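Brukard 600 Room Air Cleaner: Long-Term Review
Posted 5 August 2021

The Brukard 600 is a floor-standing air cleaner with a washable prefilter, a pleated particle filter and a carbon cartridge stacked in one column. I bought mine at retail and have used it for most of a year in a two-room apartment above a print shop. The previous tenant smoked. The walls were painted before I moved in, but the closet and the window frames were not.

Construction

The housing is a square tower with the intake on three sides and the outlet on top. The rear panel comes off with two quarter-turn catches, and all three filter stages slide out on a common rail. The rail is the weak point. It is thin, it flexes, and the carbon cartridge can be seated a little crooked without the panel refusing to close. When that happens air leaks past the cartridge and the machine still reports a normal filter state. I now press the lower corner in by hand before closing up.

The foam gasket around the particle filter is better. It was still springy after ten months and showed no gray streaks on the clean side, so bypass at that stage is low.

The power cord is captive and too short. Mine reaches the outlet behind the bookcase only if the tower stands right against it, which blocks one intake.

Noise and fan control

There are four speeds plus an automatic mode. Speed 1 is inaudible from the bed. Speed 2 is a soft rush of air with no tone in it. Speed 3 adds a faint whine that comes and goes, and speed 4 is loud enough that I turn up the radio. The automatic mode hunts. It will climb to speed 3 when someone fries an onion, drop to speed 1 a few minutes later and then climb again. I leave it on speed 2 and go to speed 4 by hand when I cook.

The display shows a particle figure and a colored bar. The figure tracks my handheld meter well at low readings and falls behind at high ones. During one burned pan the handheld read 555 while the Brukard was still climbing, and it took several minutes to catch up. The bar has only three colors and tells you very little.

Particles

In the bedroom, door closed, speed 4 clears the haze from a blown-out candle before I have finished brushing my teeth. Dust on the dresser builds up more slowly than it did, though it still builds up. Pollen season was easier on my eyes than the year before, but one season in one apartment is not much of a test.

Odor

Odor is where the purchase stands or falls, and most room cleaners are weak at it. Carbon mass decides the matter, and the Brukard cartridge holds more granules than the coated mat in my old Gukley.

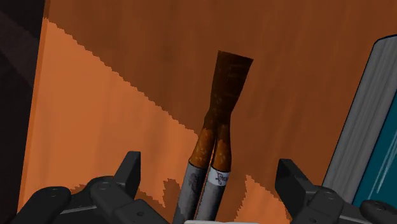
The carbon stage does well with light odors such as cooking and wet shoes, and less well with tobacco. Estrella Nava, who lives downstairs, smokes ordinary filter cigarettes, white paper with the speckled orange-tan tip, and the smell comes up through the pipe chase most evenings. Fresh smoke at that level is handled in one evening on speed 3. The old tar in the closet is another matter. It gives off odor faster than the cartridge can take it up on a warm day, and only washing the shelves and sealing them with shellac made a lasting change. An air cleaner will not treat a surface.

Filters and running cost

The manual rates the carbon cartridge at 2000 hours. Mine began passing odor well before that, with the counter still showing plenty of life left. The counter measures fan time and nothing else. The particle filter outlasted two cartridges. Third-party cartridges from Jelínek fit the rail, but the ones I tried shed black dust for the first hour and should be run outdoors or by an open window before use.

Verdict

Good particle performance, acceptable odor performance, poor rail, poor automatic mode. I would buy it again for a bedroom. For a kitchen I would look at something with a larger carbon bed and a longer cord.

Update, September: the replacement rail arrived and is the same part. The cartridge still needs the push at the lower corner.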